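Project Report: Does Homemade Hand Balm Beat Store Bought?
15 Jan 2024

So I picked hand balm for my project because my knuckles crack every single winter and I was already spending way too much on the stuff! I made my own from beeswax, shea butter and sweet almond oil, and put it up against two from the drugstore, the Volik one in the green tin and the Lallon one (it smells like a fruit salad, in a good way).

I used each balm for nine days, morning and bedtime, and wrote down how my hands felt at lunch. My first batch was a disaster. I'd put in way too much beeswax and it dragged like a crayon, so I melted it down again with two extra spoons of oil and that fixed it. The beeswax came from Echeverri, who sell it in little pellets, and they melt so much faster than a block.

Lallon sank in quickest but I wanted more by lunch nearly every day. Volik lasted longer and left my phone screen greasy, ugh. Mine sat somewhere in the middle and I liked the smell best, although I'm obviously biased. Mukwood sells a balm that's close to my recipe and I'd love to try it next, maybe in July when my skin is behaving, to see if the season changes anything.

If I did it over I'd use one balm on each hand at the same time, so the weather would be the same for both. 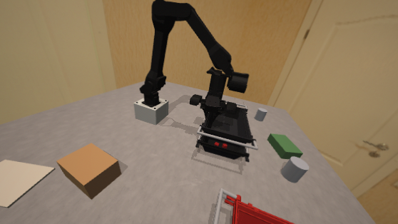 One reader wrote back that the crayon batch should have been kept as a cuticle stick, and asked how much shea butter went into the second try.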